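May, glaze notebook, 2:40 pm

Clikthorpe ash glaze, second sieve. Batch 6, 200 mesh. Residue dried and weighed: 47 g, mostly unburned carbon and coarse silica. Washed once only; the runoff still feels soapy, so soluble alkali is high. Specific gravity not adjusted yet.

Vesna Grgić wants a line blend with the Navano feldspar before we change the clay fraction. Agreed. Tile 281 crawled at the foot, same as the unwashed batch. Bisque dust not ruled out. 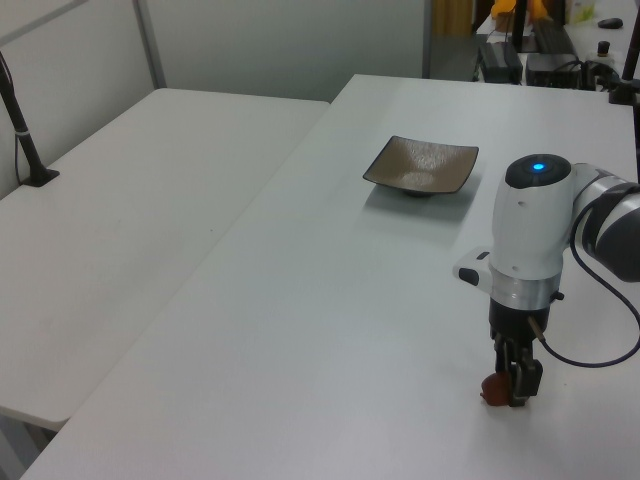
Dish on the work table

Dark rim and lighter, textured center is the surface type to compare the new tiles against. Next: wash twice, re-sieve, hold top temperature up to 6 minutes. Ask Snežana Vlachou for the cone log.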